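Open day at the Lostdale clay rooms

I only went along because my sister had a spare ticket and the parking was free, so please don't expect a serious review. But I had such a good morning that I've been boring people with it ever since, and a few of you asked for the details.

The Lostdale rooms are up behind the old dairy, and they open them to visitors on one Wednesday in April. You come in through the shop (clever), get a sticker with your name on it, and then you're pretty much left to wander. There's a loose order to it — mixing room first, then colour, then the shaping tables, then tea — but we did it all back to front. Tea first. The scones were cheese and chive, still warm, and I'd drive back for those alone.

The mixing room is loud. Sándor Bakos was looking after it that morning and he had to shout the whole talk over one of the mixers, which he refused to switch off partway through a batch. I caught maybe half. The bit I did catch was about how long a batch of modelling clay needs to rest before anybody touches it. Theirs gets 40 hours under a cover, and if you rush it you end up with a crumbly mess that cracks as soon as you bend it. He handed around a rushed bit and a rested bit so we could feel the difference, and wow, yes. The rushed one fell apart on my sister's lap and we were finding bits in the car on the way home.

The colour room was my favourite for looking at. Shelves and shelves of tubs with handwritten labels, and a big pinboard of test colours with grumpy little notes beside them ("too mustard", "NO"). Their house range is called Clokura and it has some lovely greens in it. I'm a sucker for a good green. I bought three packs and then went back for a grey one, which my sister says is the most boring thing anyone has ever bought on a day out.

Then the shaping tables, where you finally get your hands dirty. Vilhjálmur Mogensen ran our session. Very patient man. You start with a lump about the size of a mandarin and roll it out into a log, and I would have sworn I knew how to do that, having been a child once, but mine came out fat at one end and skinny in the middle every single time. He said to start from the centre with flat fingers and keep moving outwards, and to stop pressing so hard. I had three goes. The third was nearly straight! The little boy across from me did a perfect one first time and then squashed it flat with his fist, laughing his head off.

After rolling comes cutting. The advice was to go straight down with a flat blade and not saw at it, and to expect the clay to bulge a bit where you press. If you want neat ends you can chill the log first, though with six of us at a table and one small fridge we didn't bother.
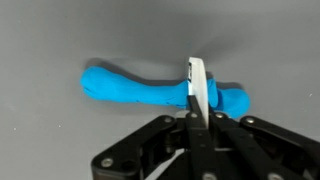 Bright blue log under the white blade. Look at the crease just to the right of the cut.

I'm quite fond of that wobbly shape, to be honest. Mine had the same fat end.

We skipped the Hegyi room, where they had slab rolling, as the queue was out the door and my feet had had enough. If you go, do that one early. The shop takes cards but the tea counter was cash only, so bring some coins. Toilets are across the yard. Sandals were a mistake.

Two of my green bits are drying on the kitchen windowsill as I type. One is meant to be a frog.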